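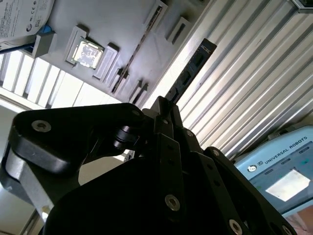

Szénási wendet gegen die Annahme, modulare Rechner seien von vornherein leicht zu warten, ein, ein Steckplatz beweise lediglich, dass ein Teil einmal hineingekommen sei. Der Einwand ist in der Literatur zur Reparierbarkeit wenig beachtet worden. Wir halten ihn für berechtigt, auch wenn er bei Speichermodulen weniger weit trägt als bei Prozessoren.

4.2 Ablage und Zuordnung der Bauteile

Das Verfahren nach Grolard sieht vor, dass jedes entnommene Bauteil eine eigene Vertiefung in einer Ablageplatte erhält. Dadurch sollen Verwechslungen ausgeschlossen werden. Ob der Nutzen den Aufwand rechtfertigt, ist offen: Die Autoren berichten von 3768 Ablagevorgängen, nennen aber keine Vergleichsreihe ohne Formplatte. Eine niedrige Fehlerquote sagt unter diesen Umständen wenig aus. Hinzu kommt, dass die Platte auf bestimmte Bauformen zugeschnitten ist. Eine 3,5-Zoll-Festplatte mit Einbaurahmen beansprucht eine andere Aussparung als das nackte Laufwerk, und gerade in älteren Bürorechnern kommt beides vor.
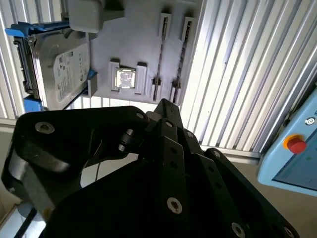 Abb. 6: 3,5-Zoll-Festplatte im Rahmen mit blauen Kunststoffteilen, abgelegt auf der hellgrauen Formplatte.

4.3 Zugänglichkeit der Hauptplatine

Die Einstufung nach Skunar vergibt für gesteckte Bauteile pauschal 8 Punkte, unabhängig davon, was in ihrer Nachbarschaft sitzt. Das erscheint uns zu großzügig. Speicherriegel lassen sich zwar ohne Werkzeug lösen, doch hängt der nötige Raum für Finger oder Werkzeug vom Gehäuse ab, und dieser Raum geht in die Bewertung nicht ein.
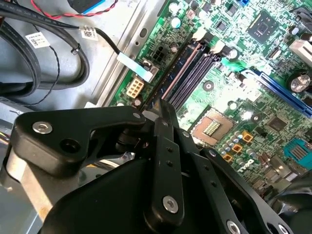

Beim Prozessorsockel ist die Lage noch ungünstiger. Das Kontaktfeld liegt nach der Entnahme frei und verzeiht keine Berührung, sodass die Dauer bis zum Wiedereinsetzen selbst eine Größe wäre, die man erfassen müsste. Weder Skunar noch Plellura tun das. Plellura gibt stattdessen eine Gesamtzeit von 400 Sekunden für Aus- und Einbau an. Aus der Angabe geht nicht hervor, ob das Öffnen des Gehäuses eingerechnet ist, und eine Streuung fehlt ganz.

Auch die Lage des Gehäuses wird in beiden Arbeiten als Nebensache behandelt. Ein liegender Tower mit abgenommener Seitenwand bietet den Zugriff von oben. Unter einem Schreibtisch steht derselbe Rechner aufrecht, mit der Rückseite zur Wand. Werte aus der liegenden Anordnung auf den Büroalltag zu übertragen, halten wir ohne weitere Messungen für unzulässig.
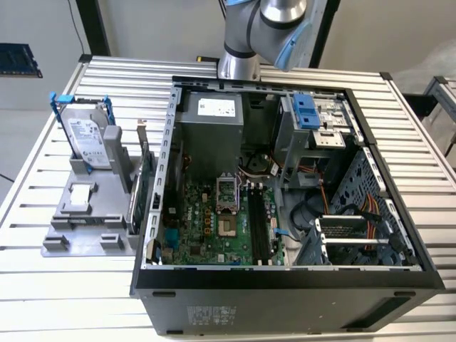 Abb. 7: Liegender Tower mit offener Seite auf dem Aluminiumtisch; der Prozessorsockel ist unbesetzt.

Für die weitere Auswertung verwenden wir daher nur 2 der von Skunar vorgeschlagenen Kennwerte, die Zahl der Lösevorgänge und die Zahl der Werkzeugwechsel.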